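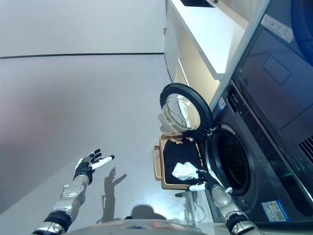
洗衣任务组 实验记录
周三,下午场
记录:我。在场:Nosipho Sibiya(遥操作),我(记录、急停)

上午没开成,教室被占到十一点多。下午一点半开始布置,两点十分第一次上电。

今天的目标只有一个:把“从洗衣机取出、放进容器”这一段连续做下来,中间不让人碰衣服。比赛规则里这一段算第二环节,满分80,上次校内预演我们在这里丢分最多,主要丢在小件上。大件抓偏一点也能带出来,小件抓偏就没有了。

布置

洗衣机位置没动,还是靠着白柜子。地上的胶带印旧了,重新量过,机身前沿到机器人站位中心70厘米。上周写的是从门框量,那个写法不要再用,门开的角度一变就对不上。

衣物按规则放深色和白色两种。深色的衣物在头部相机里几乎看不出褶皱,抓取点只能靠轮廓估。白色小件在深色上面反差够,分割没问题,麻烦在厚度:手指一合,经常只捏到最上面一层,或者连下面的一起捏起来。

左手全程保持张开举着,不参与。这个姿势是Nosipho定的,原因是左臂放下来时肘部会进右手的工作区,上个月碰过一次。代价是左肩电机一直受力,温度要盯。

程序版本

控制端用Kiltari分支,抓取模块还是Punley,没有换。Trestirlow那套标定文件今天重新导过一遍,右腕的零位比旧文件偏了一点,导完以后手指合拢的位置肉眼看是正的。旧文件留着,名字后面加了old,谁都先别删。

过程

第一轮:上电后右腕自检报警,重启一次消失。没有查到原因,记在这里。

第二轮:手伸到门口时速度太快,Nosipho把速度上限从默认降到一半,后面都按这个跑。降下来以后,手进门圈之前有一个明显的停顿,是规划在重新算,不是卡死,不要按急停。我按了一次,白等了几分钟。

第三轮到第六轮:练白色小件。指尖压力阈值试了三档,低的捏不住,高的会把下面的深色衣物一起带起来。中间那档可以用,先写进配置。还有一个毛病,拇指先到,其余手指后到,布会被拇指推走一小段。Punley里拇指和四指的合拢时间是分开的两个参数,把拇指延后之后好一些,推走的距离短了,但没有完全消失。

第七轮以后换篮子,练右手拿容器。之前一直争论要不要让机器人自己端,规则允许容器放在地上不动,也允许拿着。端着的好处是可以贴近,坏处是右手占住了,左手就得干活,而左手现在没有标定好。今天只试拿得稳不稳,不试换手。

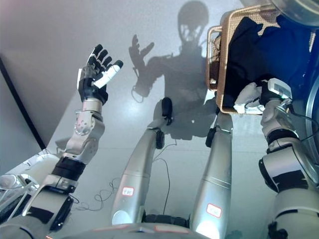 右手握篮子下沿,篮内为深色衣物,左手保持张开。

篮子这部分的记录:

握上沿和握下沿都试了。握上沿时篮子会绕着手转,重心一偏就往外翻。握下沿稳一些,但篮口会朝身体这边倾,倾多少取决于里面衣物堆在哪一头。连同衣物称了一下,565克,离右手的额定负载还远,所以问题不在力气,在握的位置和编织面打滑。Nosipho建议在手指内侧贴一层薄硅胶,我同意,但要先问规则组算不算改装末端。贴之前不要做。

低头看篮子时,头部相机里会带进大片自己的影子。房间的灯位置固定,影子正好落在身前地面上,举着的左手影子也很清楚。分割模型有两次把影子里的手指当成了深色布,框出来一块不存在的目标。处理办法有两个,一是调灯,二是加深度判断,地面高度的一律不要。调灯在比赛现场做不到,所以只能做第二个。这个由我改,周末之前。

地上的线还是太乱。洗衣机脚下有一圈白线,机器人左边还有黑线盘着。下次开机前先把线理到墙边再上电,写进检查表第一条。

数据

今天存下来的有效片段16段,都在共享盘Gumede文件夹下面,按轮次编号。第二轮因为我误按急停,只有前半段,没有算进去。第五轮的右腕曲线中间缺了一截,原因是存盘时磁盘满了,已经清出空间。看曲线的人注意,那一截缺的是记录,不是手停了。

左肩温度:开始时正常,连续举到第六轮以后升得比较快,中间停下来歇了20分钟左右。以后每四轮停一次,不要等报警。

问题和分工

1. 深色衣物抓取点不稳。Nosipho想试试用手腕相机近距离补拍一张再决定,不用头部那张。先离线跑已有片段,看有没有差别。
2. 影子误检。我改深度判断。
3. 握篮子打滑。等规则组回复。
4. 右腕自检报警。下次再出现就把日志完整导出来,不要直接重启。
5. 左手标定。没有人认领,周会上定。

另外,预演时的评分表电子版还没有人上传,手里只有一张纸的,夹在本子后面。借走请放回来。

五点四十断电,电池放回充电柜,洗衣机门留着没关,方便明天接着量门圈内径。

补一条:Nosipho走之前又看了一遍第四轮的录像,认为拇指推布和手腕进门的角度也有关系,角度再往下压一点可能就不用动延时参数。明天先试角度,延时参数保持今天的值,两样不要一起改。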